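The Robot Hand That Learns to Pack
For readers from 8 years

Have you ever got a parcel at home? Maybe it was a book, or new shoes, or a present from your grandmother. Before the parcel came to your door, somebody had to take the thing, put it in a bag or a box, close it and put it on a pile. In many places this work is done by people. In some places a robot helps.

In this article we look at the Gruson, a robot hand which is made by a company with the name Rathnayake. Small shops and workshops can rent it. The renting service is called Pallamis. They bring the hand and its arm, they fix it to a table, and after that they teach it the work of the shop. When the shop does not need it anymore, Pallamis takes it back.

What is a robot hand?

Your own hand is a very clever tool. It can hold an egg and it can hold a hammer. You do not think much about it, because you have practiced since you were a baby.

A robot hand must do the same things with motors. A motor is a part that turns when it gets electricity. In the Gruson the motors bend the fingers at the joints. A joint is a place where something can bend, like your knee or your elbow. Look at one of your fingers now and bend it slowly. How many places can you find where it bends?

The hand sits at the end of an arm. The arm brings the hand to the right place, and then it is the turn of the fingers. If the arm stops a little too early, the fingers close on air. This happens quite often in the first days!

Why are bags so difficult?

A box is easy to understand. It has flat sides and corners, and it keeps its shape when you touch it. If the robot knows where the box is, it also knows where the sides are.

A plastic bag is another story. Each time you touch it, it changes. It gets a fold here and a bump there. Maybe the thing inside slides to the other end. For the robot it is almost a new bag every time.

You can try this at home. Put a T-shirt in a plastic bag and lay it on the table. Close your eyes and pick up the bag with only your thumb and one finger. Then put it down and do it again. Did you take it in the same place? Did it hang in the same way?

Bags can also be shiny. The light of a lamp or a window makes white spots on the plastic, and a robot that looks with a camera can be confused by the spots. It may think that there is an edge where there is only a bit of light. So the people who teach the robot must let it see bags in many kinds of light, in the morning and in the afternoon too.
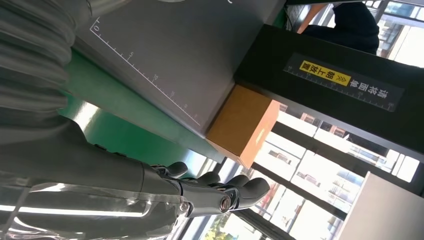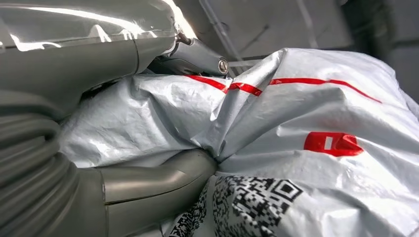
First picture: the hand with its fingers free, beside a board with a ruler printed on it. Second picture: gray robot fingers press into the folds of a mailing bag.

Look for the black and white square pattern on the bag in the second picture. It is called a QR code. A machine can read it like you read a word. On a flat bag this is no problem, but folds can bend the pattern, and then it is harder to read. A good packer tries to keep the code smooth, and a good packing robot should learn this as well.

How does the Gruson learn?

There are different ways to teach a robot. The way of Pallamis is a little like learning to write, when a grown-up holds your hand and moves the pencil with you.

First, a teacher moves the robot from a distance. The teacher takes a bag with the robot hand, lifts it and puts it down. The computer keeps all the movements and also what the cameras have seen.

Then the teacher does it again with the bag in another place, and again with another bag. It is not very exciting work. For one kind of bag the booklet of the Gruson asks for 131 good tries. Tries where the bag falls down are kept in a separate list.

After this the computer looks for what is the same in all the good tries. For example, it can find out that a fold is a good place to pinch. Now the robot may try alone, but first very slowly, and a person stands next to the stop button.

What does a shop get?

We asked for the list of things that come with the hand, and we found it interesting, so we give it to you:

The arm and the hand
A mat for the table, so things do not slide
A stop button, big and red
A computer for the learning
A booklet of 72 pages (there are many drawings in it)
Two visits from a Pallamis teacher

The shortest time you can rent is 48 days. A toy shop in the town of Plakitia kept its Gruson for longer. The shop sends puzzles and card games by mail, and before the winter holidays there are a lot of parcels. In November the robot packed nearly 54 bags in an hour on a good day. The people in the shop were faster than that, but the robot could go on during lunch.

What is it not good at?

We think it is fair to tell you this also. The Gruson does not like very thin bags, because two of them stick together and it takes both. It cannot tie a ribbon. It does not notice if a toy is broken, and a person has to check this before the bag is closed. And if somebody moves the table, even by the width of a thumb, the teacher must set it up again. In the shop in Plakitia they put tape on the floor around the table legs, and this helped.

The booklet is also too hard in some chapters. Even grown-ups had to read the part about the cameras two times.

Can I touch it?

Not when it is switched on. A robot hand cannot feel in the way you feel, and it does not always know that your finger is not a bag. If you visit a place where a Gruson is working, stay behind the line on the floor and keep your hands with you. When it is switched off, ask a grown-up who works there. Often they will say yes, and you can bend one of the fingers very carefully.

Words to remember

Joint – a place where an arm or a finger can bend.
Motor – a part that turns when it gets electricity.
Mailing bag – a light bag for sending things, often made of plastic.
QR code – a pattern of small squares that a machine can read.
To rent – to pay for using a thing for some time and then give it back.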